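Pre-session checklist -- hand-held gripper demonstrations, cloth tasks
Site: Masri building, bay 2
Checked by: Jihad Akl
Date: Oct 10, 2018
Tool: Trolon hand-held gripper, unit 44

1. Finger pads
Both pads seated, edges flat. No lifting at the corners. Wiped with a dry cloth.
Result: OK

2. Linkage and pivots
Opened and closed by hand 60 times before switching on. No grinding. Slight stiffness on the left side for the first few cycles, then clear. Pivot caps all on.
Result: OK, recheck next visit

3. Pinch points
Operators reminded to keep their free hand off the arms while the fingers close. One operator was steadying the tool by the housing with his thumb near the linkage. Corrected on the spot.
Result: OK after correction

4. Camera mount and lens
Screws snug. Lens cleaned. Fingers stay in view from fully open to fully closed.
Result: OK

5. Cable and strap
Cable runs over the shoulder and is clipped at the belt. Old clip has lost its spring -- replace it before the next session.
Result: Minor fault

6. Floor and walkway
Tape down where the cable crosses. Mat edge near the door curls up and should be glued or taken away.
Result: Minor fault

7. Cloth items
Check for pins, loose threads and hard fasteners before any item goes near the fingers. Drawstrings to be tied off or removed. Operators should start each demonstration with the fingers open and come in slowly, so the recording has a clean approach for the robot to learn from.
Result: OK

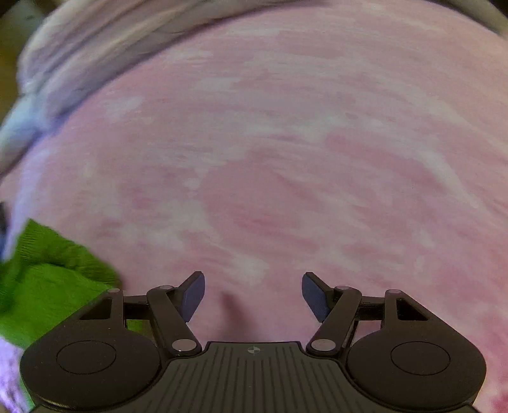
Item 7. Gripper open over the pink fabric, green cloth at lower left.

8. Remote-control station
Stop button on the Pemano console tested from the operator's chair and from the doorway. Arm stopped both times. Speed limit left at the training setting.
Result: OK

9. Recording
Test file 312 played back from start to end with no dropped section. Saved under the Potus folder.
Result: OK

Comments: Tool can be used. Items 5 and 6 to be fixed before the end of October -- J. Akl to sign off.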